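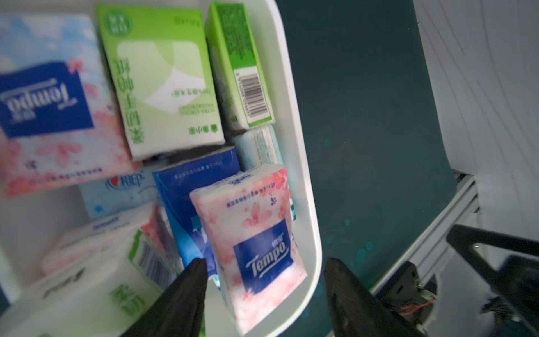 Wrist camera view, tissue bin, left finger up against the packs.

I've had the Brestatance two-finger gripper on my arm since December, and I keep getting asked whether it's worth switching from the Privosance one I used before it. Short answer, yes, mostly. Long answer, well, get a coffee.

I do bin picking for fun and sometimes for money, and tissue packs are my favorite way to find out what a gripper is really like. They're soft, they're shiny, they slide all over each other, and a little pocket pack behaves nothing like a big family one. The bin in the shot has a mix of both, Tempo and Hearttex among them, plus a narrow green tissue box standing up against the wall just to be difficult. If a gripper can clear a bin like that without squashing everything flat, I'm happy.

So, the fingers. They're slimmer than the Privosance ones and that makes such a difference near the rim! With the old pair I'd get one finger inside and the other one would land on the plastic, and then the arm would stop and sulk. The Brestatance can straddle the edge, one finger in and one out, and still have room to back off and try again. Pocket packs are where it shines. It took them by the short side over and over and hardly wrinkled the wrapping.

The big packs are a different story. The fingers don't open wide enough to go across the long way, so you have to come in from the end or pinch a corner, and a pinched corner lets go about when you'd expect it to (halfway to the other bin). I ran 1224 picks over a couple of weeks and nearly all my drops were the big soft ones. The Privosance was better at those, I'll give it that. It had wide rubbery pads and just sort of hugged things.

Now the camera, which comes bundled. I like where it sits. You get both fingertips in view, so when a grasp goes wrong you can see which side missed, and I've stopped needing a second camera on a stand. But the focus is fixed, and anything sticking up close to the lens goes blurry. Shiny wrap is also a pain. My friend Noemí Espinoza, who lent me her Krajewska wrist camera to compare, gets a much cleaner picture off clear plastic. Hers is also heavier and the cable gets in the way of everything, so I gave it back without too many tears.

The controller is the Monderier box and I have one real complaint – the force setting goes from 1 to 15 and everything useful happens below 6. Above that you're crushing tissues. I'd love finer steps at the low end. Setup was painless though, I was picking by 4 in the afternoon on the day it came, and it has only dropped its connection on me twice.

Would I buy it again? For small, light stuff in a crowded bin, yes, no question. If your bins are full of big floppy packs, stick with wide pads or wait and see if the longer-stroke version they keep hinting at shows up. I'm doing socks next, still on the stock fingertips, and I'll add the numbers to this page when I have them.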